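From: Haf Samuel
To: Parish history list
Date: 7th October
Subject: Re: Sorting out the chapel papers (and a plea about staples)

Dear all,

Thank you to everyone who wrote back after my last message, and apologies for being so slow to answer. We have had my sister staying, and then the boiler went, and one way and another I have barely sat down. I did read every reply though, most of them twice, and I feel much more cheerful about the whole business than I did in the summer!

Mererid Lloyd wrote:

> Haf, I've been through the first of the boxes you gave me and I'm
> afraid it is a proper muddle. There are Sunday school registers in
> with the burial club letters, and somebody has stapled a whole run
> of concert programmes to a gas bill. Do you want me to put things
> back into date order as I go, or leave them as they are? I don't
> want to undo something that was done on purpose. Also, is it
> worth keeping the gas bills? And where do we want the books that
> people have lent us, as I've got nowhere sensible for them and I'm
> frightened of mixing them up with the chapel's own.
>
> Mererid

Mererid, bless you for taking the worst box first. I would say leave things in the order you find them for now, muddle and all, and just put a pencil note on a slip of paper saying what is next to what. I know it goes against the grain. When I did my aunt's letters I put them all into date order in one very satisfying afternoon, and then discovered months later that she had kept them in bundles by who was quarrelling with whom, which would have been a far more useful thing to know. I have never quite forgiven myself. We can always make a list in date order afterwards and leave the papers themselves alone.

As for the gas bills, do keep them, at least until Mervin has had a look. He is trying to work out when the vestry was given its heating, and there is a long argument in the minutes which stops dead in February with no answer at all. A gas bill might be just the thing.
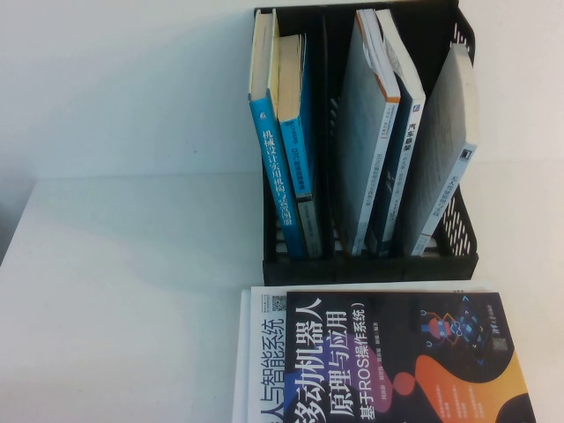 On staples, my plea is this: please don't pull them. Slide a bit of thin card under the legs, ease them up with a blunt knife, and then lift the staple out from the front. If it has rusted into the paper, leave it be and put it to one side for Ffion Probert, who has far steadier hands than I have and a good lamp. Brass paperclips can go on afterwards if the sheets really must stay together, but a folded piece of plain paper round them is kinder.

Now, lent books. I think each one should have a slip tucked inside the cover with the owner's name and telephone number, and nothing stuck in or written on it, however lightly. I will keep a list at my end if you all tell me what you have. Darius Bălan has very generously lent his grandfather-in-law's hymn books, with all the pencil notes about who sang flat, and I would dearly like those to go home in the same state they came.

Numbering is the other thing I wanted to raise. The old catalogue, such as it is, stops at 789, and whoever kept it seems to have given up halfway down a page. Mervin thinks we should carry straight on from there. I had wondered about beginning again at 4000 so that we can tell at a glance which entries are ours and which are the old ones, and there would be no danger of using a number twice if a lost page turns up. I don't feel strongly. If you do, please say so before we begin, as I don't fancy rubbing out a great deal of pencil.

I have four more boxes in the back bedroom, all quite light, and I would be glad to hand them over to anyone with a dry cupboard and a bit of patience. Please not a garage or a loft, however tidy! Three of them are mostly printed things, reports and programmes and so on, and would suit somebody who wants a gentle start. The other is letters, much of it in Welsh and in a very cramped hand, so that one had better go to a good reader. Ffion, I am looking hopefully in your direction.

There are pencils and folders here for whoever needs them, and the kettle is usually on. Ring first if you can, as I'm often down the garden and don't hear the door.

With very best wishes to you all,

Haf

P.S. Mererid, if one of the concert programmes mentions a recitation by a Miss Pugh, would you let me know? My mother always swore she was dreadful.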